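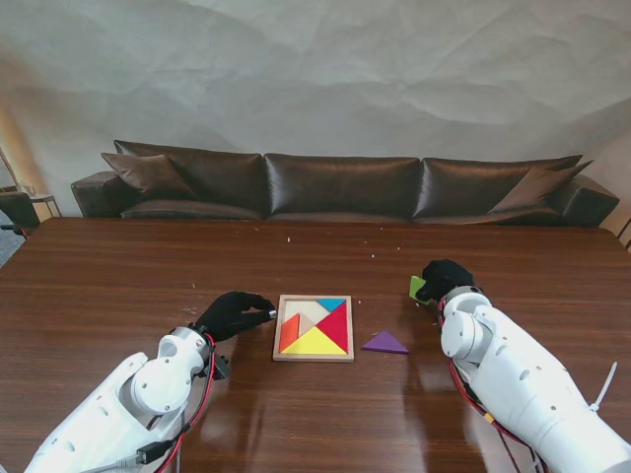 The Avside cell is a two-arm robot workstation used for tabletop handling tasks, mostly puzzles, sorting and light assembly. It was put together at Ceddale and is known mainly through its upkeep manual, which has been copied by other groups more often than the cell itself. Its usual test is the tangram: a square tray with a raised frame, a set of colored pieces, and two white arms reaching in from the near corners of a wooden table, each ending in a black gloved hand. The tray sits between the hands, and a piece such as the purple triangle may start out flat on the table beside it. The manual calls this layout "self-explaining," a claim that its 72 pages do little to support.

Setup

Setting up the cell begins with the table. The arms are clamped first, then powered, then moved by hand through their full reach with the motors off. The manual allows 15 minutes for this. Users outside Ceddale have reported longer times, and the figure seems to assume that the clamps are already in place.

The tray is placed next and its corners are touched one after another with a fingertip, so that the controller can work out where the frame lies. Two passes are required. If the passes disagree, the manual says to repeat the second one, which is odd advice, as it gives no way to tell which of the two was wrong. Many operators repeat both.

Table finish is a known weak point. A glossy top throws glare back toward an overhead camera, and bright streaks near the tray can be mistaken for the edge of a pale piece. The manual recommends dimming the room lights. A matte cloth works better according to most users, but it shifts when a hand drags across it, and the corners then have to be touched again.

Gloves and hands

The gloves are the part most often replaced. They give the fingers enough grip to lift a thin piece from its edge, and they keep dust out of the joints. They also hide wear. A finger that has begun to stick looks the same as a healthy one until it fails to open, and by then a tendon has usually stretched.

The manual sets glove changes at every 1567 grasps. No source is given for this number, and its precision is hard to take seriously - a count taken on felt blocks would say little about painted wood. Sorkwood, a later site running the same hands, dropped the count and changes gloves when the fingertips turn shiny.

Cables

Cable routing accounts for most unplanned stops. Cables on the outside of an arm must have enough slack to let the wrist turn fully and still stay clear of the table. Ties are trimmed flush in the manual's drawings, though in practice the tails are often left long so the tie can be found and cut quickly. Connectors near the wrist are checked by a light tug before each session. A plug that moves under the tug is reseated with the power off.

The shell screws should be tightened by hand only. Power drivers have cracked the plastic around the holes, and replacement shells must be ordered in pairs.

The Buthelezi routine

The Buthelezi routine is a short daily check added in the second edition of the manual. Each hand opens, closes, picks up one piece, passes it over the tray and sets it down on the far side. A clean run is taken as proof that the cell is fit for work. Critics point out that the routine never asks a hand to press a piece into a tight corner, the step at which most failures are logged. It also uses the same piece every morning. A version with a mixed set was promised for May and has not appeared.

See also: Tendon-driven hand; Workcell calibration; Dissection puzzle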